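Chapter 9
Budgeting for the Machine You Haven't Met Yet

Every equipment budget begins life as a brochure. The brochure gives one price, usually for the arm, and somebody with a spreadsheet types it into a cell and goes to lunch feeling finished. By March the cell has grown relatives.

Take the Stodstead laundry, whose manager, Teodor Björklund, asked for a two-armed loader to work alongside his front-loading washers. The quote from Hovland was tidy. It left out grippers, mounts, cabling, spare fingers and the labour of teaching the thing what a sleeve is. Björklund's first draft ran to 3 lines. His last ran to 156, and he still forgot the baskets.

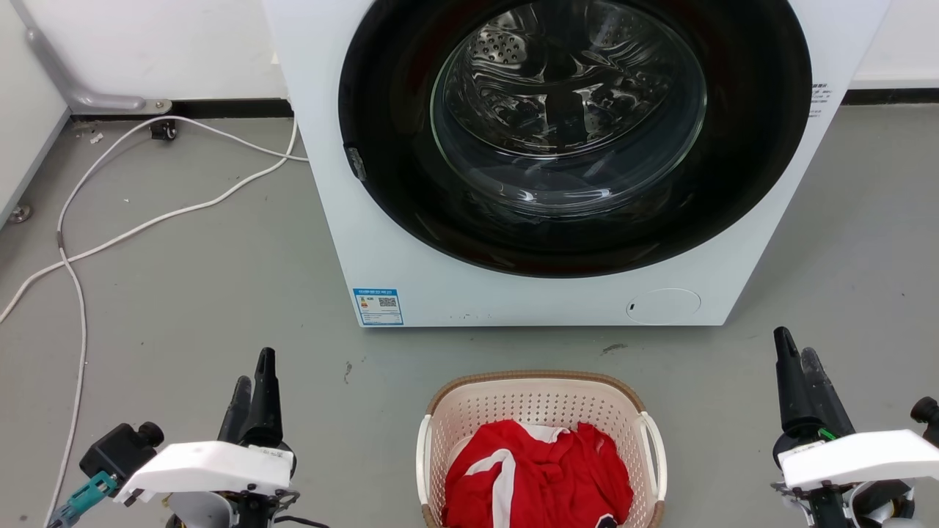

Baskets deserve a line of their own. So do floors, doors and the time it takes a machine to pick up one crumpled shirt that a bored teenager could toss in from across the room. A planner who prices the robot and ignores the room will end up buying the room later, at rush rates. Cables need somewhere to run. Washers have latches and filter hatches, and each one is a job that either the robot does or a person keeps being paid to do.

Suppliers differ in how they break this news. Flarow lists every bracket and bolt, and its quotes are about as much fun as a tax return. Bresilano offers a "complete package" — complete, that is, until you ask about training. Read both with a pencil in hand.

In this chapter we build a full-cost worksheet, starting with purchase price and working outward through fitting, trials, repairs and disposal. We then use it to compare leasing with buying over 1032 working shifts. You will need a calculator and a healthy dislike of round numbers.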